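Borlow Street Notes > Home & Table > July

Home Recipes Small Spaces Archive Say Hi

I've been on a paper plate kick all month, and I'm not sorry! I picked up a pack of 90 at Zisow, plain white, no print, and they've ended up doing every job except dinner. Mostly they're sorting plates now. Little things start out on the plate, then they go in the black pot, and the table is a table again.
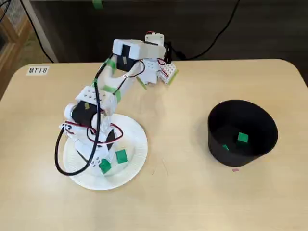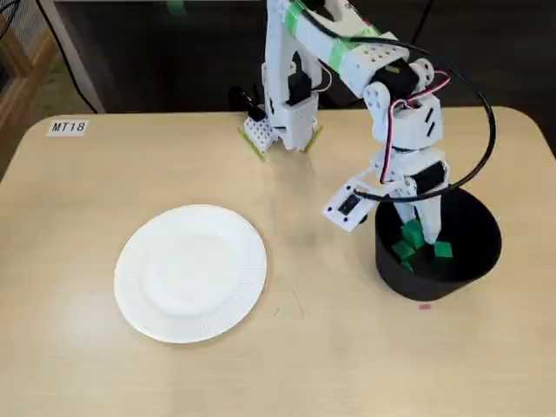
Green cubes, black pot, pale tabletop – I like those colors together more than I expected to. I'd been leaning toward a clear jar for small stuff (there's a nice one at Quezada, but it's tall and narrow and I can't get my hand in). A wide opening wins every time. You can see what's in there, and you can tip the whole thing out when you want it back.

The paper plate is better than a tray, too, at least for me. It weighs nothing, and if you pinch the sides together it turns into a chute. I had 2 real trays from my Corkisthorpe days and they both went to the thrift store in the spring. They slid around and they never fit in the drawer.

Next up is the button tin. I counted once on a rainy afternoon and got to 128 before I gave up, so that one's going to need over 4 plates and a big pot of coffee. I might start with the browns.

Contact | © Borlow Street Notes | Back to top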